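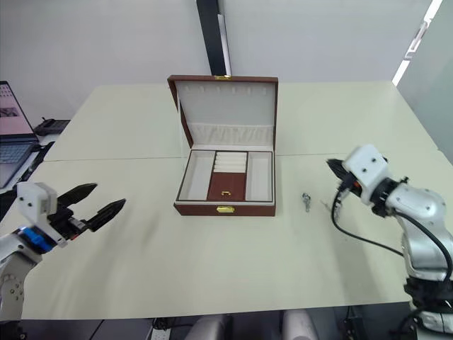

An open jewelry box with a padded ring roll and a pleated pocket in the lid.

Category: Company News / Gifts & Keepsakes

Leckie opens its repair and relining service to everyone this spring

Thu 27 November – by Kirsty Cruickshank

I've been wanting to write this one for ages, so forgive me if I run on a bit. Starting in March, Leckie will take in old jewelry boxes for repair and relining from anyone who wants to send one, wherever they bought it. Up to now we only did this for boxes we sold ourselves, and we turned down a lot of very nice people along the way. I answered most of those emails personally and I hated every one of them!

The new service is called Vimia. It covers the things that go wrong most often: torn linings, flattened ring rolls, loose hinges, clasps that won't catch, pockets that have come away from the lid. We'll also do full relining in a different color if you've inherited your aunt's box and can't live with the mustard velvet (my own aunt's was mustard velvet, and I kept it, but I understand).

Prices start at $25 for a clasp or a hinge. A full reline depends on the size of the box and how many compartments it has, so we'll look at it first and send you a quote before anyone picks up a pair of scissors. If you decide against it, we mail the box back and you pay the return postage only.

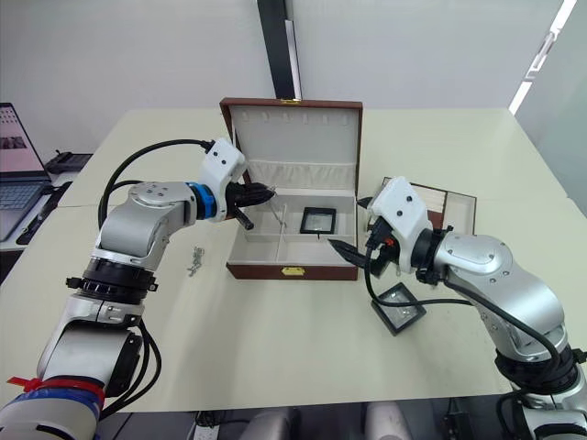 The person running the bench is Orvokki Ojala, who joined us from a bookbinding shop and still folds her corners the way a bookbinder does. I asked her what she'd like customers to know and she came back with a whole page, so I've trimmed it down. Take your jewelry out first. Yes, all of it, and check under the ring roll, where earring backs like to hide. Don't glue anything yourself before you send it – old glue takes longer to clean off than the repair takes to do. And if there's a note or a photo tucked into the lid, tell us if you want it put back.

"I would like to see the tired ones," Orvokki says. "People apologize for them in the letter. They don't need to."

The fabrics and trims come from Gurum, our supplier for the boxes we sell, and we've ordered enough to get going with. White and cream will be ready from the first day. The darker shades should follow a few weeks later, and I'll post an update on the site once they're on the shelf.

Turnaround is 7 working days for small repairs once the box is on the bench. Relining takes longer and I'd rather not promise a number until we've had a busy month behind us. Kaj Dalsgaard handles the bookings, and he'll send you a label and packing instructions when you sign up. Please do read the packing part! A mirror lid needs a layer of cardboard over it, and bubble wrap alone won't do.

Stores that would like to offer Vimia to their own customers can write to Innes Pollock about trade terms. We already have one shop on board, Conex, and they'll be taking boxes over the counter from the first week.

Sign-up opens on our website in the new year, and press samples of the lining fabrics are available on request.

Press contact: Kirsty Cruickshank, Leckie | © Leckie. All rights reserved. | Back to top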